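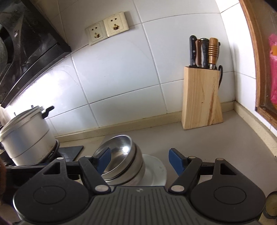 Ajith Lobo 님은 스테인리스 그릇은 무조건 크기순으로 겹쳐 두어야 한다고, 그래야 찬장 한 칸에 다 들어간다고 지난번 글에 댓글을 달아 주셨어요. 겹칠 때는 사이에 물기가 없어야 하고, 급하면 마른행주로 한 번씩 닦고 겹치라고도 하셨고요. 맞는 말씀인데 저는 그 "급하면"이 늘 문제예요. 밥 먹고 나면 매일 급하거든요 ㅎㅎ

아무튼 이번 주는 부엌 그릇 정리 이야기입니다. 사실 계획에는 없었어요. 원래는 베란다 화분을 옮기려고 했는데 비가 와서 포기하고, 커피 한 잔 들고 부엌에 서 있다가 갑자기 찬장 문을 열어 버렸지 뭐예요. 한번 열면 끝이죠. 접시가 나오고, 접시 뒤에서 또 접시가 나오고, 그 뒤에서 작년에 한참 찾던 체가 나오고요.

저희 집 찬장은 깊어요. 깊은 찬장이 좋은 줄 알고 이 집에 들어왔는데 살아 보니 앞줄만 쓰게 되더라고요. 손이 닿는 앞쪽 그릇 몇 개로 아침도 먹고 저녁도 먹고, 뒷줄은 손님 올 때나 나오는 거예요. 그런데 손님이 오면 또 정신이 없어서 결국 앞줄 그릇을 씻어서 내요. 그래서 이번엔 아예 다 꺼내 놓고 처음부터 다시 넣기로 했습니다.

우선 스텐 볼부터 볼게요. 나물 무치고, 쌀 씻고, 달걀 풀고, 과일 담고, 저는 정말 하루 종일 스텐 볼을 써요. 플라스틱 볼도 몇 개 있었는데 카레 한 번 담았더니 노랗게 물이 들어서 작년에 다 정리했고요. 스텐은 떨어뜨려도 안 깨지고 (소리는 온 동네가 다 듣지만요) 뜨거운 것도 그냥 부을 수 있어서 마음이 편해요. 다만 씻어도 하얗게 물 얼룩이 남을 때가 있는데, 저는 식초를 조금 탄 따뜻한 물에 담갔다가 헹궈요. 13분쯤이라고 쓰려다 지웠어요. 시간을 재 본 적이 없거든요. 그냥 설거지 마지막에 담가 두고 행주 빨고 오면 딱 좋더라고요.

쌀뜨물이나 반죽이 말라붙은 건 식초로는 안 되고 무조건 불려야 해요. 급하다고 철수세미로 박박 문지르면 안쪽에 잔기스가 생기고, 그다음부터는 거기에 또 끼고 또 끼고... 제가 그렇게 볼 하나를 망쳐서 지금은 화분 받침으로 쓰고 있습니다. 나름 예뻐요!

그다음은 압력솥. 이 솥은 찬장에 들어가질 않아서 늘 가스레인지 위에 있어요. 어디 두겠어요, 이 키에 이 손잡이에. 콩 삶을 때랑 달 끓일 때 쓰는데, 달은 옆집 Anil Rai 씨한테 배웠어요. 콩을 하룻밤 불리라는 말을 처음엔 흘려들었다가 딱딱한 콩을 한 냄비 먹고 나서 말을 듣기 시작했죠. 겉은 아무리 닦아도 처음 같은 빛은 안 나요. 베이킹소다는 알루미늄을 더 까맣게 만든다고 해서 안 쓰고, 구연산을 물에 타서 살살 닦는 정도로만 해요. 얼룩은 좀 남아도 괜찮다고 생각하기로 했어요. 대신 뚜껑 추랑 고무 패킹은 꼭 따로 빼서 씻습니다. 추 구멍에 밥물이 굳으면 김이 제대로 안 빠지니까 이건 이쑤시개로라도 뚫어 주시고요. 패킹은 헐거워졌다 싶으면 아끼지 말고 바꾸세요.

그리고 오늘의 주인공, 꽃무늬 접시들.

저는 원래 하얀 접시파였어요. 무늬가 있으면 음식이 안 예뻐 보인다고 굳게 믿었는데, 어느 날 시장에 갔다가 장미 그려진 접시를 보고 그냥 집어 왔어요. 가장자리가 물결처럼 굽은 것도 마음에 들었고요. 그때부터 한 장, 두 장 늘어서 이제는 꽃무늬 접시만 따로 한 칸을 줘야 할 판이에요. 세트로 산 게 아니라서 무늬가 다 제각각이에요. 장미만 있는 것도 있고, 테두리를 따라 빨강 파랑 꽃이 빙 둘러 있는 것도 있고. 같이 차려 놓으면 안 어울릴 것 같죠? 근데 막상 상에 올리면 묘하게 어울려요. 바탕이 다 흰색이라 그런가 봐요.

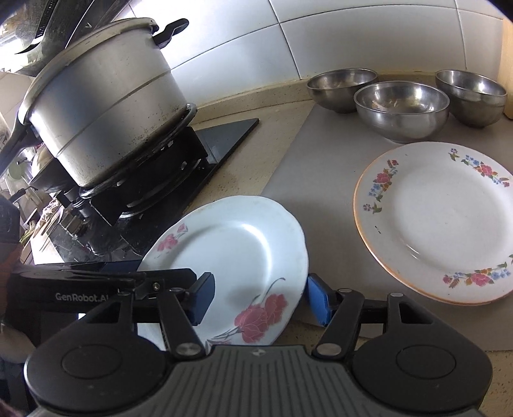 이 접시들을 어떻게 넣을지가 제일 고민이었어요. 납작하게 쌓으면 자리는 덜 차지하는데 맨 아래 접시를 꺼내려면 위에 걸 다 들어내야 하잖아요. 게다가 그림 있는 접시는 서로 쓸리면 무늬가 상할까 봐 신경이 쓰여요. 특히 금색 테두리 있는 건요. 그래서 접시 사이에 키친타월을 한 장씩 끼워 봤는데, 꺼낼 때마다 키친타월이 팔랑팔랑 바닥으로 떨어져서 이틀 만에 그만뒀어요.

결국 세로로 꽂는 정리대를 샀습니다. Hustach 거랑 Losudis 거를 놓고 한참 비교했는데, Losudis는 칸이 넓어서 국그릇까지 들어가고 Hustach는 칸이 촘촘해서 얇은 접시가 안 쓰러진다고 해서 Hustach로 골랐어요. 여섯 칸짜리예요. 세로로 꽂으니까 무늬가 옆에서 살짝 보여서 고르기가 편하고, 무엇보다 한 손으로 꺼낼 수 있어요. 국 뜨면서 접시 꺼낼 때 이게 정말 커요. 단점이라면 큰 접시는 위 칸 선반에 닿아서 비스듬히 넣어야 한다는 것. 이건 선반 높이를 바꾸면 될 것 같은데, 선반 핀이 너무 꽉 박혀서 아직 못 뺐어요. 혹시 쉽게 빼는 법 아시는 분 계신가요?

바꾼 배치를 적어 보면 이래요.

맨 아래 칸은 스텐 볼. 큰 것부터 겹쳐서 두 줄로 세웠어요. Ajith Lobo 님 말씀대로 크기순! 겹친 높이가 낮아져서 문 열 때 와르르 쏟아지는 일은 없어졌어요.
가운데 칸은 매일 쓰는 흰 접시랑 밥그릇.
그 옆이 꽃무늬 접시 정리대.
위 칸은 손님용 큰 접시, 그리고 일 년에 한 번 쓰는 떡 찜기.
쟁반은 세워서 냉장고 옆 틈으로 보냈고요.

꺼내서 닦고 넣는 순서도 이번에 조금 배웠어요. 저는 처음에 찬장을 통째로 비우고 조리대에 전부 늘어놓았는데, 그러면 점심을 못 해 먹어요... 라면 하나 끓일 자리도 안 남더라고요. 한 칸만 비우고, 선반 닦고, 마를 동안 그 칸 그릇을 씻고, 다시 넣고, 그다음 칸. 이렇게 하면 중간에 지쳐서 그만둬도 부엌이 부엌 꼴은 하고 있어요. 선반 닦을 때는 물을 많이 쓰지 마세요. 나무 선반은 모서리부터 부풀어요. 저는 꼭 짠 행주로 한 번, 마른행주로 한 번 닦고 문을 열어 둔 채로 산책을 다녀왔어요.

버린 것도 있어요. 이 나간 머그잔이랑 뚜껑 없는 반찬통들. 반찬통은 뚜껑이 언젠가 나오겠지 하고 몇 년을 기다렸는데 찬장을 다 비워도 안 나왔으니까 이젠 정말 보내 줘야죠. 반대로 뚜껑만 있는 것도 한 무더기였는데 크기가 하나도 안 맞았어요. 도대체 얘네 짝은 어디로 간 걸까요.

안 쓰는 멀쩡한 그릇은 Krishnan 나눔 가게에 가져다 주려고 상자에 담아 현관에 뒀어요. 신문지로 싸는데 신문 안 본 지가 오래라 결국 전단지로 쌌네요. 접시는 눕히지 말고 세워서 담으면 훨씬 덜 깨진다고 하더라고요. 상자 바닥에는 낡은 수건을 깔았고요.

그나저나 다음 주엔 양념장을 해 볼까 해요. 고춧가루가 세 봉지 뜯겨 있는 걸 오늘 발견했거든요. 한 봉지는 언제 산 건지 기억도 안 나요. 화분은 비가 그치면 옮기고, 흙은 Plotden에서 주문해 둔 게 오면 그때 사진이랑 같이 올릴게요. 선반 핀 빼는 법은 진짜로 기다리고 있으니 댓글 꼭 부탁드려요!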